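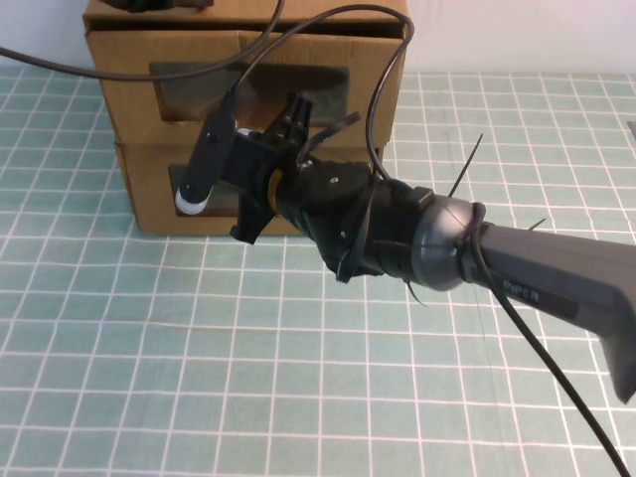 **Maren Oakes**

The owner of Volimeck has sold cardboard storage from the same shop in Flimham for 10 years. She buys flat sheets, has them cut, and sells boxes and drawer units that people fold at home. Last year the shop sold 2,158 pieces. She would like to talk about corners.

"Everyone asks me how much weight a box will take," she says. "I ask them how they carry it. If you pick it up by one side every day, that corner goes soft, and then the whole box leans."

Most of her customers want somewhere to put things they use a few times a month: craft supplies, winter gloves, chargers, school papers. She tells them to start with a plain open box and wait before buying anything with compartments. People who start with drawers often fill one and forget the other.

"With an open box you look down and see what you own. A drawer you have to open. Some people won't do it."

She does like a stacked unit for a table or workbench, where there isn't room to spread out. The heavy things go in the lower part. She leaves the upper one for whatever gets picked up during the day, and she doesn't label either of them until they have been in use for a month.

Corrugated board has a direction, she explains, and she turns over a scrap to show the ridges. A wall with the ridges running up and down will hold a stack. Turn them sideways and it folds under the load. The Pandeo, her best seller, was cut the wrong way in its first batch and had to be pulled.

"I kept 2 of them. I use them for recycling. They're fine if you put nothing on top."

Flaps are another matter she has opinions on. Most people push them inside, where they take up room and catch on things. She folds hers outward and leaves them, or cuts them off with a utility knife if the box is going somewhere narrow.

What she worries about most is the floor. She doesn't mind cardboard on tile as long as the tile is dry, and she moves her own boxes when she mops.

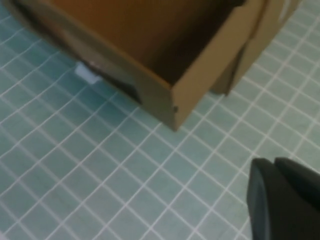
One customer told her in November that five years on a tiled kitchen floor had done his box no harm, and that he had never once moved it to mop. She told him he was lucky and sold him another one.

She is now working on a lower box with a double base, to be called the Zürcher. The sample on her counter is holding rubber bands and receipts. She hasn't settled on a price, and she wants to carry it up and down the stairs for a few more weeks before she orders the board.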